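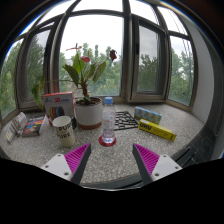
A potted anthurium, a red coaster and a black trivet on a stone windowsill.

FOR IMMEDIATE RELEASE

Galden, 13 August 2023

Zulley opens registration for its second Windowsill Month

Zulley, the home organizing service based in Galden, is taking sign-ups for the second round of Windowsill Month, a free program that helps households clear and reset the sills in their kitchens, living rooms and offices. The first round ran in February and drew 523 households, 457 of which sent in their final checklist.

The program works one sill at a time. Each household gets a printed guide and a short task for every weekday. The opening tasks cover taking everything off, wiping down the stone or wood, and sorting what was there into things that live by the window and things that were only set down on the way to somewhere else.

According to replies from the February round, the most common items in the second group were drinks, small boxes and packages that had been opened and left. Plants were the most common items in the first. The guide has been rewritten to deal with both, and the section on houseplants is now twice as long.

A flowering plant such as an anthurium often ends up sharing its spot with a water bottle, a wrapped row of drink cartons or a product box, and the leaves hang down over whatever is next to the pot.

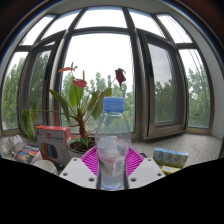 The new guide suggests giving the plant its space first and then deciding what else fits. It also covers cutting back spent flowers, turning the pot so growth stays even, and keeping a coaster or trivet on the sill for anything that might leave a ring.

Zulley developed the revised guide with Widmer, a Galden plant shop, which checked the sections on watering and light. Widmer will also hold a repotting table at its store on the first Saturday of the program. Customers can bring one plant, and soil is included.

New this year is Flatosum, a fold-flat cardboard tray made for narrow ledges. It is 46 centimeters long and 17 centimeters deep, and is meant for the small packages and cards that tend to collect at the far end of a sill. Registered households can pick one up at no charge while the supply lasts. The tray is shipped flat and needs no glue – the corners tuck in.

Registration is open to renters and owners, and there is no limit on the type of window. Offices may register as one household per room. Sign-up forms are available at the Zulley front desk and at Widmer.

About Zulley
Zulley provides home organizing services in Galden and nearby towns, including kitchen resets, packing for moves and storage planning.

Media contact
Zulley Press Office, Galden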